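Tuesday, lounge floor, Hullora building

Third shift with the Clerari unit on soft furnishings. Writing this up before Montserrat's version goes round, since hers will have the word "promising" in it.

## Low pickups

Cushions on the floor are still the slow part. The hand has to come down steeply over the carpet, fingers pointing straight at the ground, and from the wrist view you get more sleeve and housing than target. Begoñe spotted that before I did. She cleaned this floor for years and would have had the cushion back on the sofa while we were still arguing about approach angle. I've asked Gruron whether the wrist view can be improved. No answer yet.

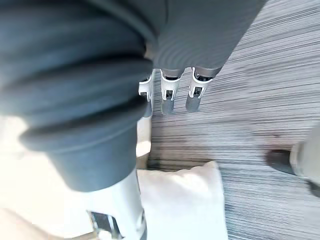
## Cloths and throws

Better, I admit. Two hands, one corner each, sofa straight ahead. Cayetano wants to call this solved. I don't. Holding a cloth up is the easy half, and the sheet we fill in has no column for whether it ends up lying flat or who straightens it afterward. I suspect it will be Begoñe, and it won't be in her hours. 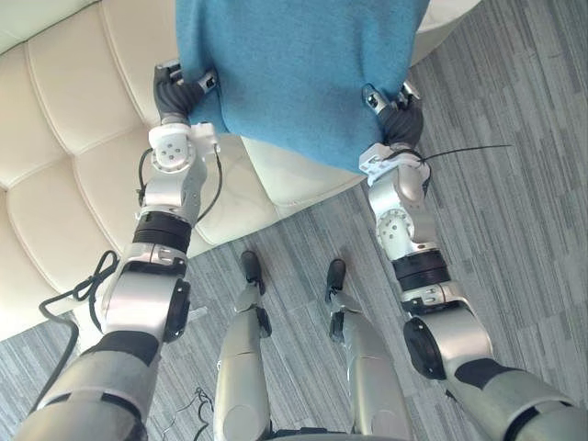
The job plan from Maximiliano has 2 people per floor going down to one "supervisor." I asked what the supervisor does all shift. Watch, he said, and step in. So the tiring part stays, the bending stays whenever it gets stuck, and the pay grade is still "under review." Ainhoa has asked for that in writing - good.

To do:

- add a column for human fixes, with minutes
- tidy the loose cable before the next shift
- 20 more cloth runs, Begoñe to judge the result, not us
- ask Maximiliano about the pay grade again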